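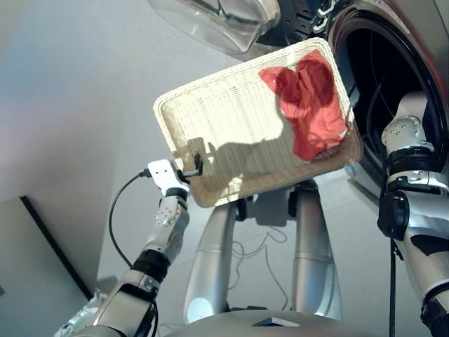

Can I run the washer straight after fitting it, or does it need an empty cycle first?
Run it empty once, on the hottest cotton setting, with half a scoop of powder. The factory tests each drum with water before it goes in the box, and what's left in the pump smells a bit like a garden hose. After that you can put clothes in.

Section 4: Setting up the Velline front loader in a small laundry

I wrote this section after putting one of these into a laundry nook that had clearly been designed for something narrower, so it leans a little toward tight spaces. If you've got a whole room to play with, lucky you, skip the bit about the door swing.

Before you start you'll want a spirit level, a 13 mm spanner, a bucket, an old towel and a torch. A second pair of hands is good for step 2 (the machine is heavier at the back than you'd guess, that's the concrete weight).

1. Take out the transit bolts. There are four on the back panel, each with a plastic spacer behind it. Undo them with the spanner, wiggle the spacer and pull the lot straight out. Push the grey caps into the holes until they click. Please keep the bolts! Tape them in a bag inside a kitchen cupboard or somewhere you'll find them when you move house.

CAUTION: Never run a cycle with the transit bolts in. The drum can't move on its springs and the whole machine will try to walk out the door.

2. Slide it roughly into place. Leave enough room behind for the hoses to curve without kinking. I allow the width of my hand and it's been fine every time. If you have lino, put a flattened cardboard box under the front feet and it'll glide along without marking the floor.

3. Connect the cold hose. The Velline is cold fill only, so if you have two taps, cap the hot one. Check there's a rubber washer in each end of the hose, then do the nut up by hand plus a quarter turn with pliers. Turn the tap on slowly and have a look with the torch. A bead of water on the nut means another small nudge, and if it still weeps, turn the tap off and reseat the washer.

Note: the supplied hose is 200 cm long. Don't join two together to reach a far tap. Buy the longer one from any hardware store.

4. Hook up the drain hose. It goes into the standpipe or over the edge of the laundry tub, using the plastic crook from the accessories bag. Don't shove it too far down the pipe, or the water can siphon back out while the machine is filling. If yours fills and fills and never seems to get anywhere, that's the first thing I'd check.

5. Level it. Put the spirit level across the top, front to back and then side to side, and wind the feet up or down. Once it's right, tighten the lock nut on each foot up against the cabinet. I skipped the lock nuts on my first one and spent a month blaming the floor - it was me.

6. Plug it in and set the language. Use a wall socket, never a power board. Hold Options and Start together until the display flashes, turn the dial to English, press Start.

7. Do the empty run. See the top of this section.

Door swing and where to stand

The door opens to the left and can't be swapped over. Fully open, it needs 440 mm of clear space in front of the cabinet. If there's a wall or a tub on the left, open the door before you tighten anything and make sure you can still get a decent armful of sheets in. Tea towels and undies will go in through any gap you like, doonas won't.

First proper loads

Keep the first few loads modest while you get a feel for how it spins. Anything new and strongly coloured (reds especially, and dark denim) should go through by itself on cold a couple of times. I do mine on the Quick 30 with no softener.

Check the seal before you shut the door. Socks love to fold themselves into the rubber at the bottom, and a trapped sock means a slow dribble down the front.

Powder or liquid? Either. Powder goes in the left compartment, liquid goes in the same one with the little blue flap down. The middle compartment is softener only. Go easy - front loaders use far less water than an old top loader, and too much detergent brings up the Sd code and an extra rinse you didn't ask for.

If it shows a code

E1: no water coming in. Is the tap on? Is the hose kinked?
E2: not draining. Clean the filter behind the bottom right flap. Bucket and towel first!
E4: door not shut. Push firmly near the handle until it clicks.
Sd: too many suds. Let it finish, use less next time.

For anything else, switch off at the wall, wait a few minutes and try again. If the same code comes back, write it down along with the serial number from inside the door rim before you ring the service line.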